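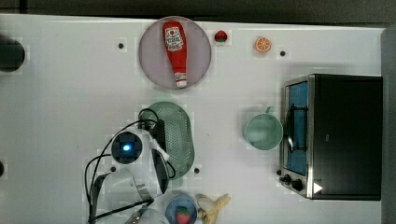
The last episode of Redine went out at nine, and by half past eight I had already made the tea and let it go cold. I had watched the series from the start, 43 episodes, most of them in the same chair. It was a courtroom drama set in a port town called Cirnia, and it was made on so little money that the jury box was used again as a pew whenever somebody got married. My granddaughter's play food was still out on the white table, a red ketchup bottle lying across the pink plate with the strawberry and the slice of orange next to it. I left it where it was and turned the sound up.

I should say that I had been in it. I was in episode 4, as second clerk. I carried a box of papers from one side of the court to the other and put it down in front of the defence. I had a line, which was "These are the rest of them," and they kept it in. The pay was enough for a new pair of shoes and the train home.

That was a long time ago now. I had gone for the part of the judge, and the woman at the casting table wrote something down and asked whether I could lift heavy things. I said I could. The box was full of old telephone books and it was heavier than they had told me, so that when I put it down I breathed out loudly. The director liked that. He said it made the evidence sound serious.

After that I watched every week to see if the clerk would come back. The box came back. It was on a shelf behind the judge for the whole of the second series, and once a witness hid a letter in it. The clerk did not.

My daughter rang during the adverts before it started.

"Are you watching your programme?" she said.

"It hasn't begun."

"Is it the one where they find out about the harbour money?"

I said they had found out about the harbour money in September, and this was the verdict. She said she would ring back when it was over, and to remember that she was fetching the toys in the morning.

The verdict took 30 minutes to arrive. There was a storm first, and a lorry from the Gello company blocked the bridge so that the key witness had to walk. She came into court with her coat soaked and said that she had signed the papers herself, every page, and that the man in the dock had only posted them. The prosecutor sat down. He had been a shouting sort of man for years and I thought he did the sitting down very well.

Then the judge asked for the original papers, and somebody carried them in.

It was a young man in a grey suit. He crossed from the left, the same way I had, and he put the box down in front of the defence. It was the same box. The corner was still mended with brown tape. He made no noise at all putting it down, and he had no line.

The jury said not guilty and the music came up over the harbour. I waited for the names. They went by quickly and small, and I had to get up and stand close to the set. He was down as second clerk.

The telephone rang and I let it go a few times before I picked it up.

"Well?" she said. "Did he do it?"

"No," I said. "They've emptied the box, though. You could tell by how he lifted it."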